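**Ticket: sim-to-real gap check, pick-from-sofa tasks**
Component: Fullcombe evaluation suite
Status: open, waiting for second run
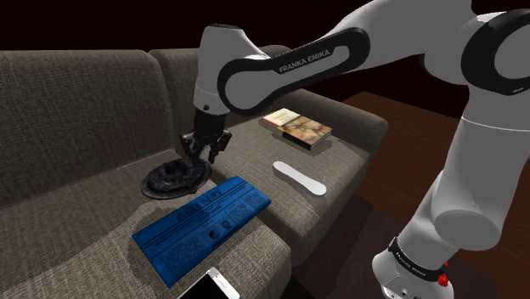 The success rate from our policy changes too much between two evaluations that should be identical. I run the same checkpoint, the same instructions and the same seeds, and I receive 41 successes of 100 on the first machine and 27 of 100 on the second. Both machines use the same Fullcombe release. I first suspected the grasp on the flat objects, for example the folded newspaper on the seat, where the fingers have very little height to close on. But the dark round object beside it has the same problem, and there the rim should be easier to hold.

**What I tried**

1. I fixed the seed for the object poses. The start layouts are now equal on both machines, I compared them file by file. The gap stayed.
2. I changed the renderer from the fast mode to the full mode. The second machine became slower and the gap stayed.
3. I replayed recorded actions without the policy. Both machines gave the same final poses, so I think the physics is not guilty.
4. I saved the camera input of the policy at step 0 and subtracted one from the other. They are different. The difference is small on the floor and bigger on the sofa fabric.

Point 4 is the most important one. The fabric texture comes from the Cosgrove asset pack, and on the second machine it is loaded in a lower resolution. I did not find any warning in the log. The setting is called `texture_budget` and its default value depends on the memory of the graphics card.

**Workaround**

Set `texture_budget: full` in the evaluation config and delete the asset cache before the start. If you keep the cache, the old textures are loaded again and the setting does nothing. I lost one evening with this.

**Still not clear**

- Why a small change in the fabric costs so many successes. Maybe the policy learned to use the weave for judging depth. I would like to test it with a plain gray cover.
- Whether the Brirnico baseline has the same weakness. Its numbers in our table come only from the first machine, so please do not compare with them until I repeat the run.

**Update, 16:20**

After the workaround, the inputs at step 0 are equal on both machines. The full evaluation of 100 episodes is running now on the second one. I will attach the result and the 2 config files when it is finished.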